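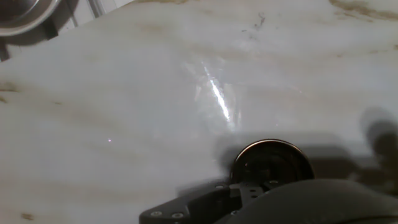

tansy_and_rye
Senior Member

Hello all, I've been putting off asking this for weeks because I know it comes up every spring, but here goes. We're finally doing the kitchen in the old house at Ellutcombe (those of you who followed the damp saga will know how long we've waited!) and I have completely lost my heart to white marble with a bit of brown in the veining. My mother had a marble shelf in her pantry and I can still remember putting my cheek on it in summer. I bake most days, I make a lot of marmalade, and we are not tidy people. My husband thinks I've gone mad and wants oak. The kitchen fitter thinks we've both gone mad and wants us to have quartz.

So, those of you who live with it, would you do it again? I'm not after showroom perfection, I just don't want to be following visitors about with a cloth. The run under the window is 135 cm and then there's a longer bit by the cooker.

gasmark_four
Member

I would do it again tomorrow, and I've had mine for 11 years. It has rings on it, it has a dull patch where my son left half a lemon overnight, and there's a faint orange cloud by the kettle which I'm fairly sure is turmeric. For the first six months I minded every single one. Then one day I just stopped seeing them, and now it looks like something out of an old French bakery, or so I tell myself. Pastry is a joy on it.

One thing I would say is go and see your slab in person. We drove out to the yard at Drillton and the piece we'd picked from the website was much greyer than we liked, but there was a warmer one leaning behind it and that's what we have now.

oldbiscuittin
Moderator

I'm going to be the miserable one, I'm afraid! We had marble in the last house and I would not have it again if it were given to me. Vinegar, wine, tomatoes, even some washing-up liquids will etch it, and sealing doesn't stop that. Sealer slows down stains soaking in. Etching is the acid eating the surface itself, and people mix the two up all the time and then feel cheated.

Moving this over to the right section, by the way, as it had landed in Gardens.
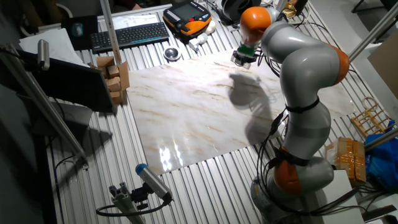 Kitchens & Worktops

tansy_and_rye
Senior Member

Oh dear, sorry about the Gardens thing, I'd been reading about rhubarb. Thank you both, that's just the sort of disagreement I was hoping for. Is honed any better than polished for the etching? The fitter said so, but he also said the plaster would be dry by March.

gasmark_four
Member

Honed hides it better, yes. It still etches, but a dull mark on a dull surface doesn't shout at you. The other side of it is that honed seems to drink up oil a bit quicker, so you do need to keep up with the sealing. I do mine every September when the jam is finished and I've got the worktop clear anyway.

doan_kitchen
New Member

Can I put in a word for the middle road? I grew up in Doãn, where my aunt had a loose slab she lifted on to the table for dough and put away afterwards. When we did our kitchen here I wanted the same thing, so we have plain beech everywhere and one piece of marble that sits next to the oven. It came as an offcut from Hivness and cost us £33, and I had a local man smooth the edges for another £16.

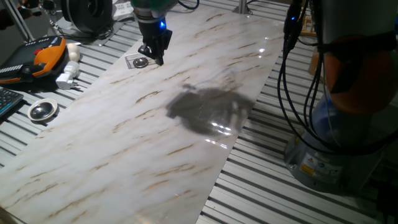
It's heavy, mind you, so I leave it where it is most of the week and only shift it to clean underneath. I put a damp tea towel under it when I'm kneading so it doesn't creep along the wood. If it gets too battered I can turn it over or find another one, and I don't lie awake about lemons. For marmalade I work on the beech side and scrub it down with hot water after.

oldbiscuittin
Moderator

Now that I could live with. I take back a bit of my grumbling. I'd still dispute the French bakery business, gasmark, those places have someone scrubbing all night!

gasmark_four
Member

They do, and I have a dog who licks the cupboard doors. We all have our standards.

tansy_and_rye
Senior Member

I read the offcut idea out loud over supper and my husband put his fork down and said "so I get my oak, then?" so I think that may be settled under the window at least. I'm still holding out for a fixed piece by the cooker, honed, and I shall ring Hivness in the morning to see what they've got lying about. Does anyone know if they deliver as far as us, or do I need to borrow my brother's van?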